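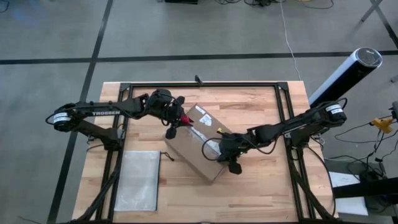
By Mohcine Alaoui

Why is cardboard so strong?

Grab an old box and peek at the torn edge of a flap. See the wiggly line squished between two flat sheets? It's paper too! Those waves are called flutes, and they act like a long row of tiny arches, the same shape builders use to hold up bridges. Push down on an arch and it spreads the push out to both sides. Pretty clever for paper!

The flutes are full of air as well, so a box stays light and has a bit of bounce if it gets bumped.

Try it yourself! Lay a sheet of paper across 2 cups and put a coin in the middle. It sags, right? Now fold the sheet back and forth like a fan, lay it across the cups again and keep adding coins. How many can yours hold?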